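**Wanted: part-time lister for a small auction room (textiles and household linen)**

Tultus sells other people's tablecloths. We also sell their curtains, quilts, christening gowns and the odd tea towel somebody's aunt was saving for best. We need one more person to write the catalogue, two days a week, one of which must be Tuesday.

The job is mostly looking at cloth and putting down what you see. A typical sale runs to 300 lots, and the one in May ran to 484 after a house clearance in Kilach that we still talk about in lowered voices. Each lot needs a title, measurements, a note on condition and no adjectives we would have to defend on the telephone. "Charming" is banned. "Some wear" is allowed if you say where.

You would be working from the long room above the shop on Girard Street. There is one flight of stairs, a kettle, and a radiator with two settings, both of them wrong.

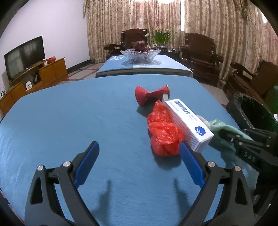 *Blue cloth on the big table. Note the faint creases -- the lister would.*

You should be able to:

- tell linen from cotton most of the time, and admit it the rest of the time
- measure a round tablecloth without sighing
- spell "damask", "selvedge" and "unfortunately"
- lift a box of blankets, or ask before you try
- answer emails from buyers who think 130 cm was a promise about their table

Experience in a saleroom or museum store is welcome. So is experience in a dry cleaner's, where people learn more about stains than any course will teach them. We will show you the catalogue software, Brivolis, which was bought second-hand and behaves like it.

Pay is by the hour and goes up after the first three months if we are all still speaking. Lunch is your own affair, though not near the lots. You may bid in our sales like anyone else, provided you didn't catalogue the lot yourself.

To apply, send a short letter and a description of any piece of cloth in your home, in 60 words or fewer. Please don't send the cloth. Put reference 3522 on the envelope or in the subject line -- otherwise it goes in the tray with the valuations, and that tray is deep.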